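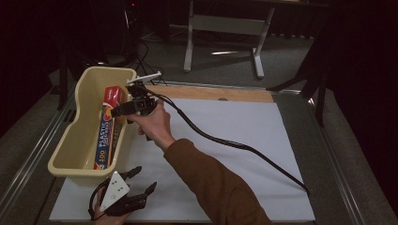
Figure 3. Hand-held gripper at the rim of the bin, with the marker panel on the back of the glove.

3. Checking tracking and labelling a recording

This section covers the checks made in Rolau Capture before a bin-picking session is recorded, and the way the finished recording is passed to the Rurier planner. It assumes that the software has been installed and that the head camera has been calibrated as set out in section 2.

3.1 Before you start

Lay the white sheet flat on the tabletop and place the bin beside it. The planner takes the plane of the sheet as its height reference, so a fold or a raised corner will show up later as a tilt in every path.

Lead the gripper cable across the sheet and away from the bin. Leave enough slack for the gripper to reach all four corners of the bin.

Note: The bin does not have to be in the same place for each session. Its position is found again each time step 5 below is carried out.

3.2 Starting the tracker

1. Open Rolau Capture and choose Session > New.

2. Select the head camera from the source list. The live view opens in the left-hand pane.

3. Hold the gloved hand over the sheet with the marker panel towards the camera. The hand status changes from SEARCHING to LOCKED.

4. Close and open the gripper fully, twice. The trace in the lower pane should show two clean dips. If the trace is flat, check that the correct port is set under Devices > Gripper.

5. Choose Workspace > Find bin. The software draws an outline over the rim. Drag the outline if it does not follow the rim closely, then press Accept.

Caution: A shaped or notched rim can be read as more than one edge. Always compare the outline with the live view before accepting it. An outline set too low allows the planner to bring the jaws into the side wall.

3.3 Setting the item class

6. Place one item in the bin and press Detect.

7. Check the class offered. Printed text on a box is used only as a hint. For the carton in Figure 3 the text reader should return PLASTIC FOOD WRAP and 100, and the class should be set to "box, long".

8. Check the direction of the long axis. Items lying diagonally are accepted, but the arrow must run along the length of the item. Press Flip axis if it runs across.

3.4 Recording

9. Press Record and wait for the tone. Frames captured before the tone are thrown away.

10. Bring the gripper in over the rim, pick the item and lift it clear. Keep the marker panel in view. Short losses are filled in by the software, up to a limit of 19 frames — longer gaps split the recording into separate parts.

11. Press Stop. Enter a label and save.

3.5 Passing the file to the planner

12. In Rurier, choose Import > Demonstration and select the saved file.

13. Set the path filter to Kuzmenko. The Cestolov filter is kept for files made before the November release and should not be used for new recordings.

14. Press Replay in simulation. Do not send the path to an arm until the replay has finished without a red segment.

Note: Error 975 means that the bin outline is missing from the file. Go back to step 5 and record again. The outline cannot be added afterwards.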